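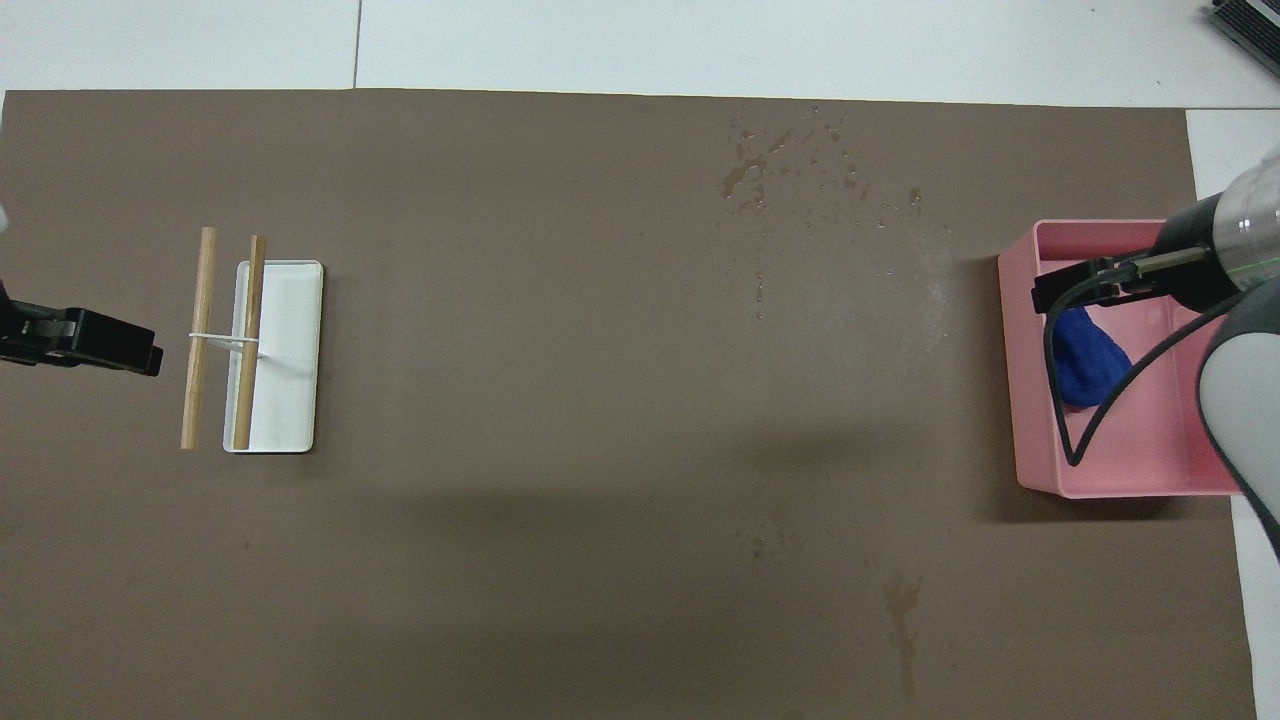 Rubber Bands, Clothespins and Other Small Heroes of the Junk Drawer

I love my junk drawer. I really do! Every few months somebody in the house threatens to tip the whole thing into the trash, and every time I end up rescuing a fistful of rubber bands and a ball of string like they're family silver. So this page is for the small stuff, the bits that come free with the broccoli or turn up in coat pockets, and the jobs I keep handing them.

Stuck jar lids

Put a wide rubber band around the lid and twist. The wider the band the better (the blue ones from bunches of asparagus are wonderful). If the lid still won't budge, hold it under the hot tap for 30 seconds, dry it well, put the band back on and try again. I've opened pickles that had beaten three grown adults this way.

Slippery cutting board

Stretch a band around each end of the board and it grips the counter beautifully. Check that it sits level before you pick up a knife, though. On a thin board thick bands can make it rock, and then I go back to a damp dishcloth underneath.

Soap that lasts

Wrap one band around the neck of the soap pump, just under the head. The pump can't go all the way down, so you get a smaller squirt. With kids in the house you'll notice the difference by the end of the first bottle!

Paint can drips

Loop a big band around the can from top to bottom so it crosses the middle of the opening, and wipe your brush on that. No more paint in the rim, and the lid goes back on clean. Swap it for a new one if you're painting over several days, as they get crusty and then they snap (I wore a fair bit of sage green finding that out).

Clothespins in the kitchen

Wooden ones, please, the springy kind. I keep a dozen or so clipped along the edge of the pantry shelf and use them for

rice and pasta bags, folded over twice
holding a recipe card to the cupboard handle
gathering the drape of a tablecloth outdoors when it's breezy
holding a small nail while you hammer it, so your fingers stay out of the way

That last one came from my neighbor Boglárka Jakab, who hung an entire hallway of pictures in one afternoon and didn't swear once.

String that doesn't tangle

Drop the ball into a clean jar, punch a hole in the lid and pull the end through. File down the sharp edge of the hole first, or push a scrap of drinking straw into it. Mine lives next to the kettle and gets used for roasts, tomatoes, parcels, everything.

Twist ties for cords

Save the long ones. Coil the cord loosely, one tie in the middle, and write what it belongs to on a bit of masking tape near the plug. I did the whole cable box one wet November and it's still in order, which for this household is a miracle.

Sorting the drawer itself

You don't need to buy dividers. Shallow lids, tea tins and the bottoms of milk cartons all fit together nicely once you start shuffling them around. I use 6 little containers: bands, string, pins and clips, batteries, tape, and one for mystery objects. Keep the batteries apart from anything metal, and put tape over the ends of the 9-volt ones. The mystery container gets emptied whenever it overflows.

Rubber bands do go bad, by the way. Give each one a stretch when you sort, and toss any that look cracked or feel sticky. Keep them away from the stove and the sunny windowsill and they'll last far longer. And don't leave them wrapped around silverware, they'll tarnish it terribly.

From the mailbag

Shuzhen Cheng writes that she slips a rubber band around each end of a wooden coat hanger so that wide-necked tops stay put. I tried it on Monday with the slippery blouse that spends its life on the closet floor, and it hasn't moved! She also uses bread tags to mark the end of a roll of packing tape, and I'm stealing that one too.

Keep them coming, especially anything for old corks. I have a whole bag of them and no plan.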